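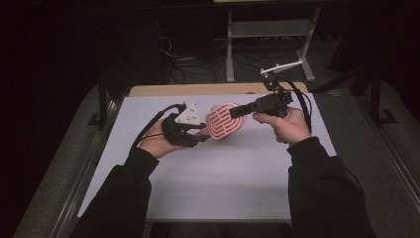 Cuando Mhairi Rankin llegó a Wokthorpe traía una maleta, dos bolsas de la compra y un cepillo rosa para el pelo que no era suyo. Lo había encontrado en el fondo del armario del baño, el último día en el piso de Ultport, detrás de un bote de champú sin terminar. Era de su hermana. Lo metió en el bolsillo del abrigo y cerró la puerta.

El viaje duró 6 horas. En el tren quiso escribirle y no supo cómo empezar. No se hablaban desde diciembre, desde la discusión por el depósito. Eran 900 libras y Mhairi había puesto 600. Su hermana decía que la mitad era la mitad, y que los muebles se compraron aparte. Las dos tenían algo de razón – eso lo pensó más tarde, a la altura de un apeadero donde no subió nadie.

La habitación nueva estaba encima de la panadería Garcia. Tenía una cama, una mesa blanca y una ventana que daba a un patio con bicicletas. La dueña le explicó lo del agua caliente, le dio dos llaves y bajó a atender.

Mhairi sacó la ropa y la colgó. Puso los libros en el suelo, junto a la pared. Dejó el cepillo encima de la mesa y se sentó delante.

Tenía pelos enredados en la base, castaños, más claros que los suyos. Los fue quitando con la punta de unas tijeras de uñas. Tardó bastante. Luego lo lavó en el lavabo con jabón de manos, lo sacudió y lo puso sobre una toalla, con las púas hacia abajo, como hacía su madre los domingos con todos los peines de la casa.

Bajó a comprar pan. La dueña le preguntó si necesitaba algo.

– Un sobre acolchado, si tiene.

No tenía, pero le dio una caja de galletas Muritico vacía y un rollo de cinta. Costaba cortarla y se le pegó dos veces a la manga.

Arriba, envolvió el cepillo en papel de periódico. Buscó una hoja y escribió la fecha, 2020-02-15. Debajo escribió: «Estaba en el armario del baño». Pensó en añadir lo del dinero. Pensó también en contarle que la habitación olía a pan desde las cuatro de la mañana, según la dueña, y que eso a ella le habría gustado. Al final puso la dirección nueva, el número 29 incluido, y firmó solo con la M.

La oficina de correos cerraba a mediodía y ya eran casi las dos. Dejó la caja junto a la puerta, con las llaves encima para no olvidarla, y se hizo un bocadillo. Después movió la cama hasta la otra pared, para que no le diera la luz del patio, y volvió a ponerla donde estaba.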